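Threads > Workshop notes > Gripper upkeep
3 min read

Upkeep notes on the hand-held parallel-linkage gripper we call Flirthorpe. One unit, one person looking after it, mostly me. Posting in order so I can find it again.

1/ Starting point: the jaws were closing unevenly. Left pad touched first, right pad arrived late, and anything small was pushed sideways before it was held. Fine on boxes. Useless on beads.

2/ Pads first. Each jaw carries a blue pad. Check that both meet along their full height, using a strip of printer paper. If the paper pulls free at the top and grips at the bottom, the pad has been seated at a slant. Mine had. Peeled it, cleaned the face, refitted.

3/ Pivots next. Four metal pins set in black plastic arms, two to a side. The plastic wears, the pins do not. Open the jaws fully, hold one arm still and rock the other. You want no click. I had a click on the right outer pin.

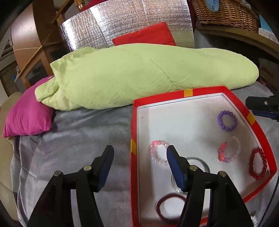
Nurhan Gökçe: are you shimming that pin or replacing the arm? We shimmed ours at Jerkelholm and it was loose again within a month.

4/ Replacing. A shim moves the wear to the other side of the hole. Printed arm from the Ustik files, hole reamed by hand, dry fit before anything goes in for good.

5/ Do not grease the pins. Grease on this linkage creeps on to the pads and then you are cleaning ribs with a toothbrush. Dry PTFE, a very small amount, wiped off after.

6/ Travel stop. It had been set for the old pads, which were thicker. Backed it off until the new pads just met, then 4 clicks on the adjuster for preload. More than that and the arms bow outwards at the base.

7/ Cycle check: 330 open–close strokes by hand, pads inspected every 27. Dull work. Sota Takagi did the last third while I made tea. No click at the end, no mark on the pins.

8/ Then pick tests. Beaded bracelets in a shallow tray, white floor, red sides. Elastic is a good test piece: too little force and the loop rolls out, too much and the beads shoot along the string. Fault shows at once either way.

9/ Set-up for the test: jaws upright, come down over one side of the loop, close slowly, pause before lifting. I log slip at the pause and slip at the lift separately. Pad faults tend to show in the first, pivot faults in the second.

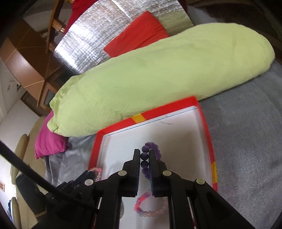 Jaws closed on the purple bracelet.

10/ Result: 13 picks logged, one slip, at the lift. I am putting that down to the approach angle until it happens again.

11/ Still open: the left arms are the old ones. No play in them yet, but they have nearly the same hours as the one I took out. Hacer Soylu has the spare set and says they can go in the post in September.

12/ Settings are written on tape inside the case lid. If you change the preload, change the tape.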